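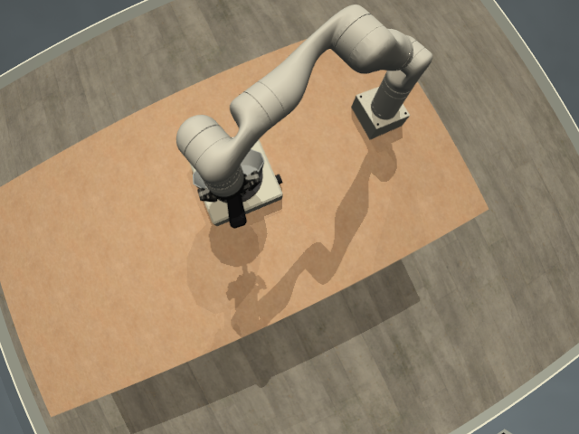 Saduraの研究所公開に行ってきました! 11月の恒例で、去年は申し込みに出遅れて入れず、今年は受付開始の朝にスマホ握りしめて待機してた甲斐がありました。お目当てはPrulgateっていう台所仕事ロボットの実演で、本物のアームの前にまずシミュレーター(Zesardという名前)の画面から見せてくれる構成です。オレンジっぽいまだら模様の台の上で、クリーム色の四角い機器に載った鍋だかボウルだかのところまで、灰色のアームがぬーっと伸びてるやつ。色合いがなんか好き。長くなりそうなのでつなげて書いていきます

場所はWallinの駅からバス。降りてから坂がしんどいという噂は聞いてたけど、聞いてた以上でした。来年行く人は歩きやすい靴で。私はなぜか新しい革靴を履いていって、受付に着いた時点でかかとが終わってました

受付で名札と見学順の紙をもらって、うちの組は午前の後ろのほう。待ち時間に廊下のポスターを読んでたら、隣にいた小学生くらいの子がお父さんに「ロボットって料理の味見はするの」って聞いてて、お父さんが「口がないからなあ」って答えてた。いい会話

で、実演室。前半がZesard、後半が実機という流れ。早く本物見せてよ〜と思ってたんですよ、最初は。でも見終わって誰かに話したくなってるのは断然前半のほうなので、このスレッドもシミュレーターの話が多めです。すみません

まず影がすごい。アームの影が台の上にぐにゃぐにゃっと伸びて、関節のところで太くなったり細くなったりしてる。趣味で3Dをちょっと触ってる身としては、鍋より先に影を見てしまいました。先っぽのグリッパーの影なんてギザギザのトゲトゲで、そこだけ見たら昆虫みたい

説明係の人に「影って要るんですか」と聞いたら、カメラの映像を見て動くタイプの制御なので、影がない世界だけで練習させると実機で戸惑うことがあるんだそうです。光の向きも毎回変えてるとのこと。なるほど〜。人間も照明が違う台所だと包丁の置き場所わかんなくなるもんね(私だけ?)

あと机の模様! 桃色とテラコッタがもやもや混ざった柄で、こんな台所あるか? と思って聞いたら、柄もいろいろ入れ替えて練習させてるらしい。大理石っぽいの、木目っぽいの、ただの灰色、と順番に切り替えて見せてくれて、見学者から「おお」って声が出てました。私も出ました

床はちゃんと木の床っぽい板張りなのに、その外側に出るといきなり青みがかった灰色の平面なんですよね。世界の端っこがすぐそこにある感じ。ゲームで壁抜けしちゃったときのあの心細さを思い出しました。わかる人いるかな

クリーム色の機器、横に黒いつまみがちょこんと付いてるのがかわいい。私は勝手に卓上コンロだと思って見てました。説明では「加熱台」って呼んでたので、たぶんそんなに外れてないはず

課題は「鍋をつかんで、持ち上げて、台の空いたところに下ろす」。それだけ。それだけなのに、見てるとまあ難しそうで! 下りてきた手首が邪魔で肝心のグリッパーがこっちから見えなくて、説明の人も首をかしげながら画面をぐるぐる回してました。カメラの位置を変えられるのはシミュレーターの良いところですね

その場で見せてくれたのは続けて8回。うち5回が成功でした。失敗のときがまた味わい深くて、つかんだ瞬間に鍋がつるっと回ったり、持ち上げたところで傾いて止まったり。物理計算の都合なのか、鍋が床に向かってすーっと滑っていった回は笑いが起きてました

で、「昨日の夜からは何回やってるんですか」と質問した人がいて、答えが1,611回。夜のうちに。人が寝てる間に。鍋を。持ち上げ続けて。私、その数字を聞いてからずっと頭の中で鍋の音がしてます(シミュレーターなので無音だそうです)

しかも何台分も並べて同時に動かせるから、これでも少ないほうなんですって。画面を引いてもらったら同じ台が向こうまでずらっと並んでて、全部のアームが微妙に違う動きをしてました。ちょっと怖くて、だいぶ面白い

休憩をはさんで後半、実機のほうへ。ロープの手前から見る形で、撮影は禁止。なので文章でがんばります

実機、まず音がいい。思ったより静かで、関節が回るときに「んー」って低くうなるくらい。あと画面で見てるときは気づかなかったけど、動き出す前にほんの一瞬ためがあるんですよ。説明の人いわく速度を落としてあるからそう見えるだけらしいんですが、どう見ても考えてる

本物の鍋は、近所のスーパーにありそうな片手鍋。これを持ち上げて、横に下ろす。さっき画面でさんざん失敗を見てるから、持ち上がった瞬間に部屋中がふわっとなって、下ろしたところで拍手が起きました。たかが鍋で拍手したの初めて

2回目は持ち手の先のほうをつかんでしまって、鍋がおじぎして中止。非常停止のボタンをぽんと押す手つきが慣れてて、ああ普段からこういう感じなんだなと思いました。3回目はまた成功。成功の直後に説明の人が小さく「よし」って言ったのを聞き逃しませんでしたよ

質疑の時間がとても良かったので、覚えてる範囲で書いておきます。メモが汚くて読めないところは飛ばします

「水が入った鍋は?」→まだ練習中。水が揺れると重心が動くので、空の鍋とは別の課題として扱っているそうです。シミュレーターで水を真面目に計算するとものすごく遅くなるから、そこは割り切った近似にしてるとか

「熱いのは平気なんですか」→グリッパーの先は熱に強い素材に替えられるけど、関節のほうに湯気が当たり続けるのは避けたい、とのこと。湯気かあ。うちの台所の換気扇の弱さだとたぶん無理だな

「家に置けるのはいつごろ?」→にこにこしながら「それは皆さんに聞かれます」で終わりました。うまい。いつまでとは言わないのがSaduraらしくて、私はこういうところが信用できる会社だなと思ってます(個人の感想です)

例の小学生も手を挙げて、味見の質問をしてました! 答えは「味見は当分、人間の担当です」。お父さんが横ですごくほっとした顔をしてたんだけど、普段料理してるのかな

最後に体験コーナー。Zesardの中のアームを自分で操作して鍋をつかむ、というやつ。列がけっこう長くて、並んだのはおよそ11分。その間ほかの人の失敗を後ろからじっくり研究できたので、自信満々で臨みました

結果、まったくつかめませんでした。前後と高さを別々のつまみで動かすんですが、頭の中で「手を伸ばす」がひとつの動作になってるから、ばらばらにされると手が止まるんですよ。気づいたらグリッパーを加熱台の角に押し付けてて、画面に赤い警告が出ました。後ろに並んでる人の視線が痛い

コツを聞いたら「影を見るといいですよ」と。グリッパーの影と本体がくっついていく様子で高さがわかるらしい。えっ、さっきの影、そういう使い方もできるの! 最初に影の話を聞いてたくせに、操作中はひとつも見てなかったです

もう一回並ぼうか迷ったけど、バスの時間とかかとの具合で断念。悔しいので帰り道ずっと、つり革をつかむとき手の影を見てました。不審者です

お土産はPrulgateのステッカーと、関節の構造が描いてある薄い冊子。冊子が予想外にちゃんとしてて、肩の関節の断面図だけでバスの中ずっと読めました。配布分がなくなり次第終わりだそうなので、ほしい人は早い時間の組がおすすめです

食堂も開放されてて、カレーを食べました。普通においしいカレー。福神漬けは取り放題。ロボット関係ないけど、これ目当てに来てるっぽい地元の人たちがいて、トレーを持つ足取りに迷いがなかった

知りたい人がいそうなことをまとめておくと、入場無料、事前申し込み制、実演は入れ替え制で途中入室なし。実機の部屋だけ撮影禁止。ベビーカーは受付で預かってくれてました。坂は本当に坂です

帰ってきて夕飯を作りながら、片手鍋をコンロから台に移す自分の手をしみじみ見てしまった。つかむ前に指がちょっと開くんですね。で、持ち上げる前に一回きゅっと握り直してる。今まで何百回もやってるはずなのに知らなかった

それで真似してロボットっぽくゆっくり下ろしてみたら、味噌汁をこぼしました。水入りはまだ練習中です

あ、体験コーナーのZesard、操作は練習したらうまくなるのか気になってて、行った人で成功した方いたら教えてほしいです。高さを先に合わせる派か、前後を先に合わせる派か。私は次は高さからいきます

追記。聞かれたので書いておくと、革靴はもう箱に戻しました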